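机を運ぶ人、運ばれる机(話者メモ)
モルトデール社内勉強会 2026年1月7日
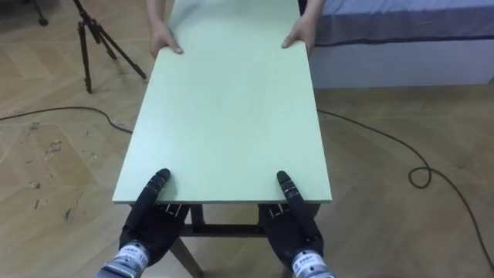
で、天板です。今日の20分のうち、たぶん半分は天板の話になります。帰りたい方は今のうちに。

(ここで間をとる。去年は本当に一人帰った)

・つかみ。ジャーブリッジの分室に引っ越したのが10月。見積書には「什器移動 一式」と一行だけ。この「一式」の二文字に、我々の腰が入っていた。

・淡いミントグリーンの板を選んだのは私。カタログでは「集中力を育てる色」とあった。育ったのは、歯みがき粉を買い忘れているという気持ちのほう。

・本題その1、持つ場所。板は向かい合って端を持つ。手前と奥。簡単そうに聞こえるが、たいてい片方が先に歩き出す。先に歩くのは偉い人。後ろ歩きになるのは新人。役職表を配らなくても机を一台運ばせれば組織がわかる。

・本題その2、指。上から押さえるだけでは持ち上がらない。下に指を回す。下ろすときはその指を先に考える。うちの手順書は持ち上げ方に6ページ、下ろし方に2行。書いた人は一度も下ろしたことがないらしい。書いたのは私です。

(笑いが来なければそのまま次へ。来ても次へ)

・本題その3、声。「せーの」の「の」で上げるのか、「の」のあとか。ディヴィナ・クルサードさんの班はこれを朝礼で決めた。議事録が残っている。「の」のあと、だそうです。隣の班は「の」で上げる。合同作業の日は休みを取ることをおすすめします。

・脚の話。黒っぽい金属の台に載せるとき、板だけ見て脚を見ない人が多い。ずれたら板をずらす。台を足で蹴らない。蹴った音は下の階まで届く。届いたという電話が来る。

・数字を一つだけ。分室の机は全部で200台ほど。総務は「すぐ終わる」と言った。すぐ、の定義はまだ回答待ち。

・質疑で必ず出るもの。
「台車では駄目ですか」→ 駄目ではない。台車がある階とない階がある。ない階に机がある。
「手袋は?」→ 貸し出し簿に名前を書けば借りられる。返却欄はまだ白い。

・時間が余ったら、ロルタルデンの倉庫で板を縦にして階段を上がった話。余らなければ飛ばす。長いし、最後は壁の弁償の話になる。

・終わりの挨拶のあと、会場の机を元の位置に戻すお願いをする。前列の二人、よろしく。「の」のあとで。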